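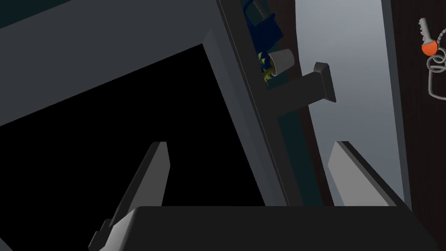
Figure 3. Rendered view: two-finger gripper, fingers open, dark cabinet at upper left.

4.2 Session length and who gets to talk

Moving on to table time. The rules text of Culetdale says a session is "one evening," which the groups read very differently. Shortest session in the logs was under two hours, the longest ran past midnight and the GM's notes just stop. We coded 57 sessions in total, all of them played from the printed book, no homebrew classes allowed (one group did it anyway, see 4.4).

Speaking turns were counted by hand. A turn = any stretch of talk by one player that moves something in the fiction, so "I open the gate" counts, "pass the chips" does not. Rules questions were coded separately. Total came to 2,079 turns for the subset we transcribed fully. Xuân Doãn did the first pass on all of it and the second coder checked a portion. Disagreements mostly about in-character jokes -- is a joke a move? We said yes if the GM responded to it in the fiction. Debatable.

Main pattern: in groups with a fixed initiative order outside of combat, quiet players took more turns. Not a huge effect, and it fades. By the third or fourth session most tables had quietly dropped the order and gone back to whoever speaks first. One GM kept it going with a wooden token passed hand to hand, and her table is the only one where the spread stayed flat all the way to the end of the campaign.

The Trollommont groups are a different story. Trollommont has no initiative at all, the rules hand the scene to whoever holds the lantern card. We expected this to work like the token. It did not. Players hoarded the card. Several tables had a single player keep the lantern through a whole chapter, and when asked afterwards the others said they didn't mind, or said they had not noticed.

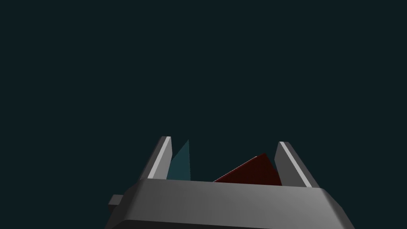 which brings up the problem with self-report generally. Players asked straight after a session say it was fair. Same players asked a week later are less sure, and will name the person who talked over them. We only started the delayed interviews in October so the early groups don't have them, and the comparison is lopsided because of that. Should have been in the design from the start.

4.3 Character death

Short section, the data is thin. Deaths were rare in Culetdale and common in Trollommont, as anyone who has read the two books would guess. What we wanted to know was how long a player stays out of the game after losing a character.

In Trollommont the answer is hardly at all. The book tells you to promote a hireling on the spot and most groups had someone ready. A few players kept 2 or more hirelings statted up with names and small grudges of their own, and seemed almost happy to lose the main one. In Culetdale there is no such rule and people sat out. One player spent the rest of an evening drawing maps for the others. Another went home. The GM in that case (Selden group) wrote in the log that she would never kill a charcter before the break again, and started asking players at the outset how they felt about it.

We think this is a design question more than a table manners question. A game that kills characters needs to say what the player does at 9 pm with three hours left. Mai, the short two-page game we used as a warm-up, handles it in a sentence: the dead player takes over the weather. Groups liked this a lot. Two of them carried it into their Culetdale campaigns without asking us, so those sessions are flagged in the table and left out of the turn counts.

4.4 House rules

Every group made some. We logged over 50 before deciding to stop coding the small ones (who pays for snacks, phones face down). Of the ones that touch play, most soften a penalty. Encumbrance is the first to go, then travel time, then food. Nobody dropped the magic rules even when they complained about them at length.

House rules were rarely written down. This matters for new players: someone joining mid campaign had to learn them by getting corrected, and the logs show it, lots of "oh we don't do that here" in the first hour. The one group with a written sheet taped inside the GM screen had almost none of this. It was half a page. GMs who ask us for practical advice get told this first, write the sheet.

The group that allowed homebrew classes is kept in for this section only. Thier notes are good and it seemed a waste.

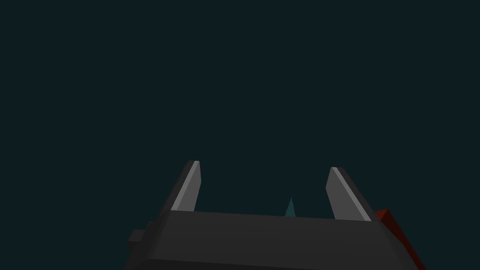
Figure 4. Rendered view: dark gray gripper body against a plain dark teal-green background.

4.5 Limits

Small sample, GMs who signed up because they like being studied. All groups already knew each other, so none of this says much about convention play or open tables at a store. Audio was poor for several sessions and cross-talk got undercounted, which probably hides exactly the interruptions we care about in 4.2. Also the two main games differ in more than initiative -- tone, lethality, page count -- and we can't pull those apart here. A follow-up with one ruleset and the turn rule swapped halfway would be the better test, ideally with the delayed interview built in from the first session.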